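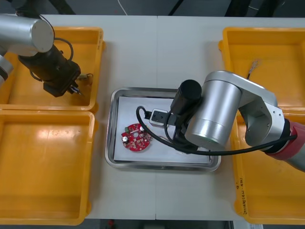
Home | Ask | Topics | Neighborhoods | Log in

Police took my nephew's backpack as evidence — how does he get it back?

Print this page | E-mail this page

Bernice Dogbe
My nephew was a witness to a break-in on Bouchard Street in January and the officers kept his backpack (his work keys are in it!). I've called 3 times and keep getting passed around. Do we need a lawyer for this? 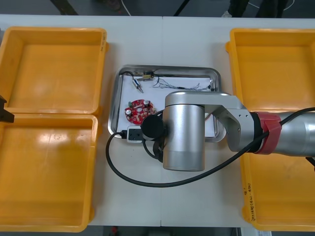 Replies

Abdul-Rahman Ackah
Call the property room, not the front desk. Have the case number ready — it's on the receipt they gave him. If the case is still open, the detective has to sign a release first. I got my bike back four days after mine signed. Your nephew has to go himself, with ID.

Temitope Chukwu
good luck, they still have my phone

Sena Dogbe
What Abdul-Rahman said, but ask about the keys separately. Some detectives will take photos and let small things go early. I'd hold off on the lawyer for now.

Related
Can I get a copy of a police report?
Car towed from Odlow Avenue after a crash
Do I have to answer a subpoena?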